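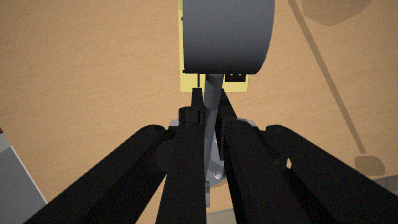
Gray cylinder and yellow block, close view.

Progress report: Stisow evening adult literacy program
Submitted to the Voden Fund, 1st February
Prepared by Tadeo Durán, program lead

1. Where we are

The program has now run two full terms out of the three covered by the grant. Enrollment at the end of the second term was 973, against a target of 1000 for the whole grant period. We expect to pass the target early in the third term, when the Jastby sites open their new groups.

Classes are running at 11 sites. Eight of these were in the original plan. The other three were added after employers in Jastby asked for groups close to shift change, and they use the same materials and tutor hours as the rest.

2. Attendance and retention

Attendance was steady through the fall and dropped in the last weeks before the break, as it did the year before. Most learners who stopped coming gave a change in work hours as the reason. We have started letting people switch between sites without enrolling again. The form for this is one page and tutors can approve it on the spot.

Retention is weakest in the beginner groups — these are also our largest. Gervasio Maldonado is reworking the first four lessons so that reading practice starts in the opening session and the placement paperwork moves to the second week.

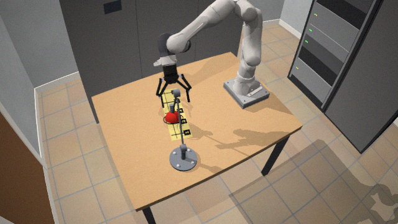 He will try the new order with two beginner groups before we print anything. If tutors are happy with it, the revised lessons go to every site for the start of the third term.

3. Materials

The Sastry reader set arrived late and with the wrong workbook in several boxes. The supplier has replaced these at no cost. Tutors like the short stories but find the spelling pages too crowded for learners who are new to print, so we are making larger versions in house.

4. Spending

Spending is in line with the budget except for room rental, which is over because of the added sites. We have covered this from the travel line, which is under. We are not asking for more money, but we do need written approval for the transfer.

5. Next steps

Tutor training for the third term is booked and the outline has been sent to your office. Final assessments will be held in June — the full report will follow once scores are entered. Open items are the transfer approval and a decision on whether the Jastby sites can be named in the final report.
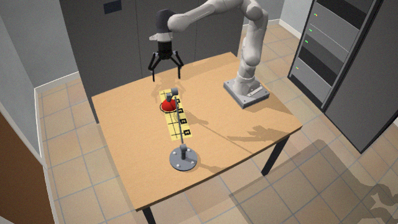
Table and white robot arm, seen from above at an angle.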